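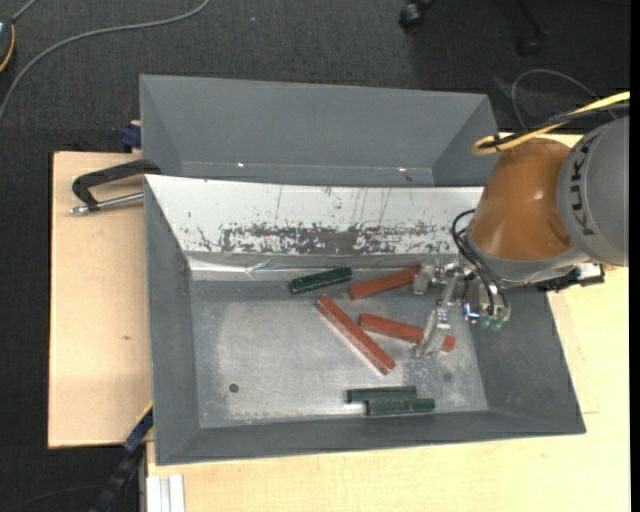
Stop Selling Roof Coatings as a Replacement for a Roof

5 min read

By Hawi Jemal

I have spent most of my working life on other people's roofs, and the question I get most often now is whether a coating will save the owner from paying for new shingles. The sales flyers say yes. I think the flyers are wrong for most houses, and I think our trade should say so.

A coating is a good product in the right spot. On a low-slope metal porch roof with sound seams, I would put one on my own house. It reflects heat and seals small pinholes. The trouble starts when the same bucket gets sold for a shingle roof that has already lost most of its granules.

Last August I looked at a house in Drallanden where the owner had paid $3,833 for a coating job. The shingles were curled before the crew got there, and they were curled afterward, only white. Two leaks at the chimney were still leaking, as the flashing had never been touched. A flashing repair on that chimney would have been a morning's work.

The contract promised 20 years. It also said the promise did not cover flashing, valleys, skylights, or "existing conditions." I have fixed a lot of leaks, and roughly 100 of the last 135 were in one of those places. A warranty that leaves them out covers the part of the roof that wasn't going to leak anyway.

Some contractors tell me the customer wants the cheaper option and it isn't our job to argue. I don't agree. People call us because they can't see their own roof. If the honest answer is that they need new shingles in two years and a small repair today, we should give them that answer – even when the small repair is all we get paid for.

I would like to see two changes. Every coating quote should include photos of the flashing and a written note on its condition. And the exclusions should be on the first page, in the same size print as the number of years.

Homeowners can push for this too. Ask what happens if it leaks at the chimney next spring, and ask for the reply in writing. If the salesman changes the subject, get another quote.

Related

Jodlow Gutter Guards: Two Winters Later
What a Roof Inspection Should Cost in Wirari
Lemma Skylights and the Case for Leaving Them Alone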